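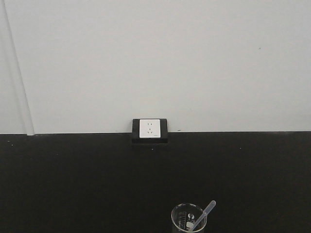 Skunis council votes to extend the emergency policing order – thoughts?

Home | Forums | Local Government | Public Safety

Posted November 25, 2021 by Roksolana Kovalchuk

The council extended the order again last night, 23 in favor and 2 against. The mayor told members of her party beforehand that every group in town had been consulted and that everyone agreed. I've lived in the Aserura district my whole life and I don't know a single person who got a call, a letter or a visit. Who exactly was consulted?

jodix_resident
The business owners' association was, and so were the bus drivers. There was a meeting in October at the Jodix hall. It was on the town website.

Roksolana Kovalchuk
On the website under what? I looked. The calendar has "community session" with no topic listed. I'd have gone if it had said police powers.

northbank77
You two can argue about the calendar, but break-ins on my street stopped after the patrols started. I voted for this mayor and I'd do it again. My neighbor's shop got hit three times last year and not once since.

tallgrass
Your street, sure. The town report says 1,342 people were stopped under the order and it doesn't say how many were charged. If that number looked good they would have printed it.

northbank77
Or whoever wrote the report left it out. Not everything is a plot.

tallgrass
Didn't say plot. I said I'd like to see the number before we hand over another six months.

yeh_bridge_mom
My son was one of those stops. Walking home over the Yeh bridge with his gym bag. They were polite enough and let him go in ten minutes, but he takes the long way now. So "complete agreement" is a bit rich – nobody asked him either.

jodix_resident
Sorry that happened. I still think the order does more good than harm. The 2 who voted no didn't offer anything in its place.

Roksolana Kovalchuk
One of them asked for a monthly report and a fixed end date. It was voted down without debate. You can hear it on the recording, near the end.

pennywhistle
There's a petition asking for the charge figures. It needs up to 3,000 names depending on which clerk you talk to, and I got two different answers. I signed, but I doubt it goes anywhere before the vote on the budget.

northbank77
Fine, I'd sign that one. Publishing the figures doesn't bother me. Where is it?

pennywhistle
Front desk at the library. Bring something with your address on it, they turned me away the first time.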